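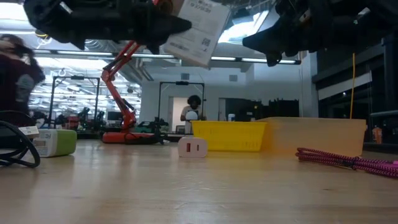

第四讲 协作工作台的作业规范:人员、物料与末端工具

这一讲谈双臂工作台在日常作业中要守的规矩。前几讲讲过风险评估的一般步骤,也讲过急停回路和安全输入的接线,那些内容偏重设备本身。进了车间或实验室以后,大部分麻烦出在台面上:物料怎么摆,线怎么收,人站在哪里,夹爪里夹着东西的时候谁可以靠近。像这样一张浅色木台面,两只黑色夹爪从上方垂下来,左边一只夹着一张印有二维码的白色卡片或小盒,台上同时放着充电头、移动电源、线缆和两个收纳容器,就已经涉及本讲要讲的大部分条目。

讲义依据的是课程组自编的《Findar工作台作业规程》,由Melahat Karabulut起草,Firdevs Şimşekoğlu校订。规程只适用于教学和小批量试验,生产线另有要求,见附录。

一、适用的标准

学生常问该看哪一份标准。工业机器人本体和系统集成的安全要求看ISO 10218的第1部分和第2部分,协作运行的补充内容看ISO/TS 15066,风险评估的通用方法看ISO 12100。国内项目还要查对应的国家标准,查的时候注意版本和采用关系,旧版本在图书馆系统里仍然能检索到,引用前核对状态。

标准不会告诉你充电线该放在台面的哪一侧。这一层要靠现场规程来补,规程写得越具体越好用。“注意安全”“摆放整齐”之类的句子不要写进规程,检查的人没法据此判断合格还是不合格。

二、区域划分

台面及其上方空间分三个区。

动作区:夹爪和手臂连杆在当前程序下能够到达的全部空间,包括被夹物品伸出夹爪的部分。计算动作区时容易漏掉被夹物品,夹一张卡片影响不大,夹一根长杆就差得多。

交接区:人放料、取料的位置,由设备负责人在台面上贴线标出。机器人只在等待状态下允许人手进入。

通行区:台子四周供人走动的地面。通行区不放料,不放工具车,人也不要在这里长时间停留。手里拿着零件的人路过时,应离台沿一臂以上。

Kozan实验室的通行区净宽定为799毫米,数值是按该室的门和工具车尺寸定的,其他房间不要照抄。

三、上电前检查

1. 确认急停按钮已复位,并由操作员按下一次,验证有效。
2. 确认当前加载的程序名与任务单一致。
3. 查看夹爪指面有无松动、裂纹、残胶。
4. 确认台面上没有任务单以外的物品。水杯、手机、私人充电器一律拿走。
5. 确认任务单上的物品齐全,并处在规定的起始位置附近。
6. 两台以上设备共用一张台面时,逐台确认状态。暂时不参与任务的手臂也要算作障碍物,要么断电并停在收拢位置,要么在碰撞模型里登记。
7. 通知周围人员即将上电,得到应答后再操作。

第4条和第6条是历次抽查中问题最多的两条。第6条多数是因为碰撞模型没有更新,台面上换了东西,模型里还是上周的布置。

四、物料与容器

容器要选不易翻倒的,空容器轻,夹爪碰到边沿就会推走,必要时在底部加防滑垫。带栅条或镂空侧壁的篮子,细小物品和线头可能从缝里穿出来,夹取前看一眼侧面。半透明容器对深度相机不友好,测得的边沿位置可能跳动,第一次使用时应把实测边沿和相机结果对一遍,偏差记入任务单。

物品摆放时,相邻两件之间至少留出夹爪张开后单侧手指的厚度,再加余量。余量由操作员按夹爪型号查表。学生作业中常见的错误是只看物品之间能不能插进手指,没有考虑手指张开的过程。

印有文字或二维码的卡片、纸盒,夹持力从低往高试。纸面压出折痕以后二维码可能读不出来,需要扫码的任务应避免夹在码的位置上。

电池类物品单独规定。移动电源不得跌落,不得用尖头手指夹取,夹持力上限以任务单为准。外壳有鼓胀、破损的立即停用,放入防火箱,不要留在台面上等下课再处理。

五、线缆

线缆是柔性物体,位置很难预先算准,规程对它的要求比对硬物严格。

任务用线缆(即被操作的对象)与设备用线缆(给设备供电或传数据的)要能一眼区分。设备用线缆走线槽或从上方吊下,吊下的部分不得进入动作区。

任务用线缆盘放时,线圈不要套住别的物品。标签、小卡片夹在线圈里的,先取出来再开始。夹爪提起一根线,可能连带提起压在线上的东西,移动电源就是这样被拖下台面的。

编织外皮的线摩擦大,容易挂在指尖的棱角上。松爪之后先竖直抬起一小段,确认线没有跟上来,再横向移动。

线头接口伸出台沿的,一律收回台内。

六、人员

每张工作台运行时设操作员一人、观察员一人。操作员手持使能装置,视线不离开台面。观察员看周围的人,不看屏幕。

长发束起,袖口收紧,摘掉挂绳和围巾。这一条对参观者同样适用。

有人进入动作区,操作员松开使能装置,等人退出、口头确认以后再继续。不允许靠降低速度来代替停机,哪怕只是伸手扶正一个倒下的盒子。

夹爪夹着物品时停机,断电后夹持力是否保持,取决于夹爪类型。上课前应查清所用型号,并写在台边的卡片上。不清楚的,按会掉落处理,手不要伸到夹爪下方。

七、速度与力的设定

首次运行新程序,速度取手动低速,全程走一遍空载,再走一遍带料。两遍都没有异常,才可切换到任务速度。改动任何一个路点,都视为新程序。

力限值不得由学生自行修改。Zanuvex控制柜的参数页设有密码,密码由Firdevs Şimşekoğlu管理,需要修改时填写申请单,写清原值、新值和理由。

八、记录

每次作业填写一张记录表,字段如下:
日期与时段
工作台编号
操作员、观察员姓名
程序名与版本
台面布置照片的文件名
停机次数及每次原因
异常物品处理情况

停机原因要写事实。“右爪下降时碰到容器边沿,容器移位”可以接受,“操作失误”不可以。上一学年Wultaretti项目交来673份记录表,其中停机原因一栏空着或只写两三个字的,复核时全部退回重填。

台面布置照片应在上电前拍摄,能看清所有物品和容器的相对位置。

九、课后作业

选一张你使用过的工作台,画出三个区的平面图,标注尺寸。在图上指出两处你认为规程没有覆盖到的情况,各写一段拟增加的条文,条文要能被检查。全文不超过1,000字,图不计入字数。

作业于10月第二次实验课前交给Melahat Karabulut,纸质和电子版各一份。平面图可以手绘,尺寸单位统一用毫米。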